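Learning to Let Go: How the Pallstead Laboratory Teaches Robots to Take Computers Apart

Every year the recycling hall at Pallstead receives thousands of discarded desktop computers, and most of them are taken apart by hand. The work is repetitive and hard on the wrists, and it is difficult to automate. No two machines arrive in the same condition, and the parts worth saving are usually the ones most easily damaged.

The Pernano project was set up to address this problem. Its aim is to train a robot arm to remove reusable components from used circuit boards without a fixed program for each model. The project is now in its second year, and its first full set of results was presented to partners in September.

Earlier systems at the laboratory relied on measured drawings. An engineer would enter the position of each part, and the arm would travel to that point and close its fingers. The approach worked well on new boards held in a precise clamp. It failed as soon as a board was bent, turned a few degrees or crowded with cables.

Pernano takes a different route. A small camera rides at the wrist of the arm, close to the fingers, and the control software, named Vik, decides each movement from what that camera sees. Vik learned from recordings of human operators who guided the arm through the same tasks. The training set holds 249 of these demonstrations, covering 17 types of motherboard from several generations of office computers.

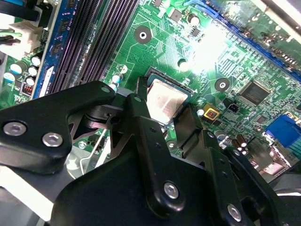
The close view brings its own difficulties. The fingers can hide the very part they are meant to grasp, and bare metal throws back the overhead lights in ways that change with every small shift of the wrist. Operators were therefore asked to vary their approach, coming in from different sides and under different lighting, so that the software would not depend on a single clean view.

A second program, Gatis, watches the forces at the fingers. If resistance rises faster than it did in the demonstrations, Gatis stops the motion and tells Vik to back away and try again. The two programs were developed separately and joined only in the spring – a decision the team now regards as costly, as several weeks went into making their timing agree.

In the September trials the combined system attempted 98 removals on boards it had not met in training. It failed in 13 of them. Most of the failures occurred while the arm was freeing a cable connector, where the fingers closed on the wires instead of the plastic body. Processors gave less trouble once the socket lever had been raised, a step that is still done by a person.

Speed remains a weakness. A trained worker is considerably faster at nearly every task, and the laboratory does not expect that to change soon. Its present interest is in shared stations, where the arm handles the slow, delicate removals while staff open cases and sort parts.

The next stage of the project will add memory modules and expansion cards to the list of tasks, along with a softer fingertip now being tested on scrap boards. The laboratory also plans to release the demonstration recordings to other research groups once they have been checked and labeled.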